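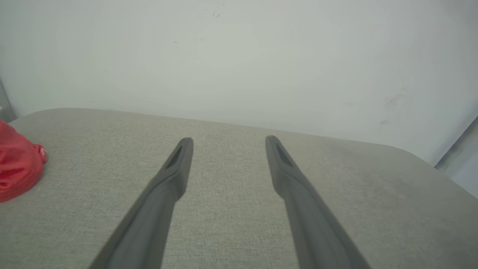 Tecido de estofamento

Tecido de estofamento (também tecido para estofados, ou simplesmente estofo) é o material têxtil que reveste assentos, encostos, pufes, cabeceiras e outros móveis acolchoados. Distingue-se do tecido de vestuário pela gramatura mais alta, pela trama mais fechada e pela resistência ao atrito. Em Portugal diz-se também tecido de estofo; no Brasil, tecido para sofá, mesmo quando não é para sofá.

Índice
1 Fibras e construção
2 Cor e aspecto
3 Aplicação
4 Cantos e bordas
5 Limpeza
6 Ver também

Fibras e construção

Fibras naturais: lã, algodão, linho. Sintéticas: poliéster, polipropileno, acrílico. Misturas são o mais comum no mobiliário corrente. A lã resiste bem à sujeira mas custa mais; o algodão puro amassa e desbota ao sol.

Quanto à construção, três grupos grandes. Tecidos planos (tafetá, sarja, panamá), com urdume e trama cruzados. Tecidos de pelo, como o veludo e a chenile, esta última feita com fio felpudo. E os feltros, que não são tecidos no sentido estrito, as fibras são emaranhadas e prensadas. Alguns panos de lã são tecidos primeiro e feltrados depois, o que fecha a superfície e esconde parte da trama. À distancia confundem-se com feltro.

Cor e aspecto

Os tons claros e neutros (cinza-claro, bege, cru, e as misturas entre eles) são muito usados em interiores residenciais. O efeito mesclado ou salpicado obtém-se de duas maneiras: fiando juntas fibras de cores diferentes, ou cruzando um urdume de uma cor com uma trama de outra. O resultado é granulado de perto e quase liso de longe. Disfarça fiapos e pequenas manchas melhor que uma cor chapada.

O catálogo Jevetti, citado com frequência nos manuais de tapeçaria, separa os mesclados em "secos" e "macios" conforme o toque. Classificação comercial, sem base técnica. Mirela Trindade propôs outra, pela escala do grão, pouco adotada fora do ensino.

Aplicação

O tecido é cortado com folga, esticado sobre a espuma e preso à estrutura com grampos, tachas ou cola. Entre a espuma e o pano costuma ir uma manta fina de fibra, que arredonda o volume e evita que o tecido raspe direto na espuma. Grampos a cada 16 mm nas retas, segundo o manual de oficina de Anselmo Yupanqui; mais juntos nas curvas.

O fio deve ficar paralelo à borda da frente. Num pano de trama miúda o desvio nota-se pouco, num listrado nota-se logo.

Cantos e bordas

A borda frontal arredondada é a mais comum em assentos macios. Cansa menos a perna e desgasta menos o pano que uma quina viva, onde o atrito se concentra.

Cantos de raio largo: o tecido pode ser moldado sem costura se tiver alguma elasticidade, puxando do centro para fora e distribuindo a sobra por baixo. Sem elasticidade, faz-se prega ou pence. O vivo (cordão forrado) serve para marcar a costura e esconder irregularidades. Nataša Golob descreve 6 tipos de canto na sua apostila, dois deles já em desuso.

Limpeza

Aspirar com escova macia, no sentido do fio. Manchas líquidas: absorver com pano branco sem esfregar, depois pano úmido com detergente neutro. Testar antes numa zona escondida. Lã e feltro não toleram água quente nem escova dura, podem encolher ou formar bolinhas. Bolinhas que ja apareceram saem com aparador elétrico.

Capas removíveis só vão à máquina se a etiqueta permitir.

Ver também

Chenile
Feltro
Tapeçaria (ofício)
Vivo (costura)

Página modificada pela última vez em 13/10/2019.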